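A visit to Sturkent: robots in the dismantling room

Our reuse network arranged a visit in February to Sturkent, which takes in old office computers and strips them for parts. Two of us went from our own repair workshop at Palacios, and two from another workshop further up the line. I said I would write it up for the members who couldn't get a place.

Getting there

The unit is on the Grosumon estate, a 17 minute walk from the station. There is a bus but it didn't come, so we walked. Reception has a signing-in book and a box of safety glasses, and you are asked to leave bags in the lockers. Tea was provided. Parking looked tight, so anyone going next time would do better by train.

We were met by Yareli Ventura, who runs the dismantling side and took us round herself. She started there on a bench, stripping towers by hand, and she was still doing that when the first arm was put in.

What they do there

Computers arrive on pallets from offices, colleges and the like. They are booked in and weighed, and then each one is looked at to see if it can be sold as it stands. Most can't. Those go to dismantling, where the memory, processors, drives, cards and power supplies come out and are sorted for testing or for scrap. The site has 26 people. When the arms were first talked about there was a good deal of worry that this would become a much smaller number. It hasn't so far, but three people who left have not been replaced, and Yareli told us that plainly when we asked.

The work on the arms is still at an early stage. They are being set up for one job at a time on one type of machine at a time. The job when we were there was the inside of a desktop tower. A person takes the side panel off and lays the case down on the table, and the arm works from above. 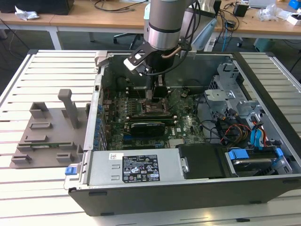

Coda, a reader who saw a draft of this report, wrote back: I did tower strip-down for years and it was the drive clips that finished my thumbs. If an arm wants that job it can have it. What I'd want to know is whether the person who used to do it is on the same money now they're looking after the arm.

I had asked something close to that on the day. The answer was that people who move over to looking after an arm go up one pay step after 90 days, once they have been signed off. Before then they stay on bench pay. One of the operators thought the step should come sooner, as the first weeks are the hardest, and Yareli said it had been raised with the owners.

How the job has changed

This was the part I had come for, so I spent most of my time talking to the people at the tables.

On the hand benches each person takes a machine from start to finish. You get your own pile, you work at your own speed, and you know by the afternoon how you have done. With an arm, one person looks after the table. They open up the case, position it, check the program matches the model, and stand by. When the arm stops, they have to work out why and put it right. They also keep a log of every stop, which is typed into a tablet.

Opinions were mixed. One man said his wrists no longer hurt at night and he would not go back to the bench. A woman who had been there longer said she missed having something in her hands all day, and that waiting for a machine tired her more than doing the job. She has asked to split her week between the two and this has been agreed. Several people said the log was the worst bit of the job. It is meant to help the programmers, but it takes time and the list of reasons to pick from doesn't cover everything that goes wrong.

It was quieter than I expected at the arm tables. The hand benches had a radio on and plenty of talk.

What the arms find hard

Inside a desktop case there is a lot to get round. Memory stands close to the processor, the cards sit across the board, and cables from the power supply and drives are bundled wherever there was room for them. Cables are the main trouble. No two machines have them tucked in quite the same way, even when the model is the same, and an arm that has been taught one position may meet a loop of wire in another. For now a person clears them by hand whenever they are likely to be in the way.

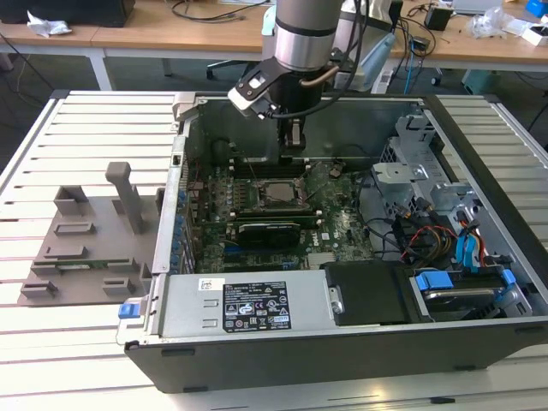 The other difficulty is force. A person pulling out a memory module can feel the catch give. Yareli said they had broken a fair number of sockets in the first months by pulling before the catches were fully open, and they now run that step slowly. An experienced hand is still quicker at it, and she made no claim otherwise. What they hope for is that an arm will keep going at a steady pace on big batches of one model, leaving the odd and older machines to the benches.

I asked whether small workshops like ours should be thinking about this. She didn't think so. We might see the same model twice in a month, and the setting up would take longer than the work. She did suggest we look at their fixtures, which are printed on site and hold parts steady. We could make similar ones for hand work without spending much.

Training

New starters all begin on the hand benches, including those who are taken on with the arms in mind. The thinking is that you can't tell when an arm is about to damage something unless you have taken plenty of the same parts out yourself. After that they sit with an operator, then run a table with the operator nearby.

Part of the training is done from the camera views. The operator learns to read the close view from the gripper alongside the wider view of the table, as the close one can be hard to make out when something is right up against the lens. We were shown both on a screen in the side office. I found the close view very difficult to follow and would need a lot longer with it.
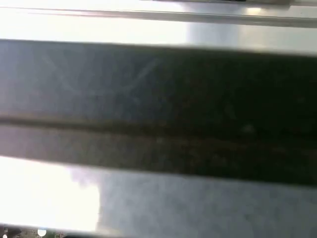

Questions from our group

Who decides which jobs go to the arms? The owners and Yareli, at present. Staff are asked, and there is a monthly meeting, but there is no vote on it.

Can staff refuse to move over? Yes. Two have, and they are still on the benches. It was less clear what would happen if the benches were cut back.

What happens if an arm breaks a part? It is logged and the part goes to scrap. It is not put against the operator's name. I was glad to hear this, and the operators I spoke to said it was true in practice.

Do they buy in parts for the arms or make them? Both. Fixtures are made there, the arms themselves are bought.

Would they take placements? Possibly later in the year, for one person at a time. Names to me if you are interested and I will pass them on together.

The visit ran over by half an hour and we missed the train we had meant to get. Our share of the travel costs has gone in with the workshop expenses. Sturkent are willing to have another group from the network, with a limit of four people, and they would prefer a morning.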